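Do bilateral visits between small countries change anything for ordinary people?

Posted in World Politics > Diplomacy and Trade

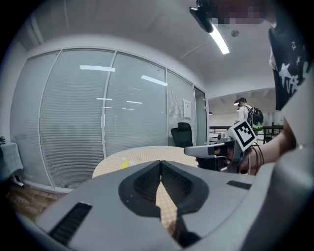
Round table with the yellow checkered cloth.

kuroda_lane
Okay, long one, sorry. My book group drifted into politics last month (we were supposed to be doing a travel memoir!) and we ended up arguing over what happens when a foreign minister flies somewhere for two days, shakes hands, signs a stack of papers and flies home. My side of the argument was that it's mostly theater. A friend who used to work in freight said no, a visit can be what finally gets a stuck agreement moving, and she'd seen it with customs paperwork.

I read the news pretty closely and I still can't tell. The write-ups always say "the two sides agreed to deepen cooperation" and then list energy, tourism, education and defense, and I have no idea which of those is real and which is just polite. How do you tell a visit that matters from one that doesn't? And is there a place where regular people can look up what got signed? I don't have a subscription to anything fancy.

Also, what is the difference between a memorandum of understanding and a treaty? Three people in my group gave me three answers.

Horacio Aravena
I taught civics to adults for 9 years and this came up every single term, so let me have a go.

Start with the last part. A treaty is meant to be binding under international law, and in a lot of countries the legislature has to approve it before it takes effect. A memorandum of understanding usually isn't meant to bind anybody legally. It says "we intend to do this together." That doesn't make it worthless! Plenty of practical stuff runs on memoranda for years: student exchanges, sharing weather data, police training. Be careful with the title, though. Lawyers will tell you the wording inside counts more than what's printed on the cover, and now and then something called a memorandum gets treated as binding.

As for which visits matter, I used to have my students look at who else was on the plane. If the minister brings the people who run ports or aviation or the central bank, somebody is planning to do some work. If it's the minister, a press officer and a dance troupe, well, it may be a lovely visit. Then I'd have them look for a date and an amount. "Will expand air links" is soft. "Will allow 7 extra flights a week starting in July" is something you can check on, and you should, in August.

The other thing is the boring follow-up meeting. Many pairs of countries have a joint commission that meets every year or two, usually at a lower level, and it gets hardly any coverage. One spring my class followed a single joint commission and read everything it put out. We had 74 pages in a binder by the end and the students were better at reading the news afterward, me too. Half of it was about fruit inspections. But fruit inspections are exactly what your freight friend is talking about, because if the inspectors don't accept each other's forms the truck sits there.

Where to look: the foreign ministry website of either country, under "agreements" or "treaties." Check both, one is often much better organized than the other. The United Nations also keeps a treaty collection online that you can search for free. It runs behind, so don't panic if something recent is missing. For the domestic side, try the legislature's own records.

So I'd give you and your friend half a point each. Visits are a deadline. Staff on both sides who've been sitting on a draft have to finish it because the boss is getting on a plane.

pomix2539
its all theater. they sign the same thing every time, go look at the last five press releases and its the same paragraph with the names switched

Misetti
I mostly agree with Horacio but would add visas. If you want one thing that hits ordinary people fast, watch for a visa change. My sister married into a family overseas and for years every trip meant a consulate appointment, a bank letter and a day off work. Then there was a state visit, the rule was dropped a few months later, and now they just buy tickets. I can't swear the visit did it, maybe it was coming anyway, but it was in the joint statement and we had that statement taped to the fridge.

Joint statements are worth reading in full, by the way, they're usually only a couple of pages. I skip down to whatever comes after "the two sides also discussed," because that's where they tend to park the things they didn't agree on.

kuroda_lane
Thank you all, even the grumpy one. Horacio, I'm stealing the "who's on the plane" test for our next meeting. I found the agreements page for one of the two countries we were fighting about and it's sorted by year, so I know what I'm doing tonight. Still looking for the other one's.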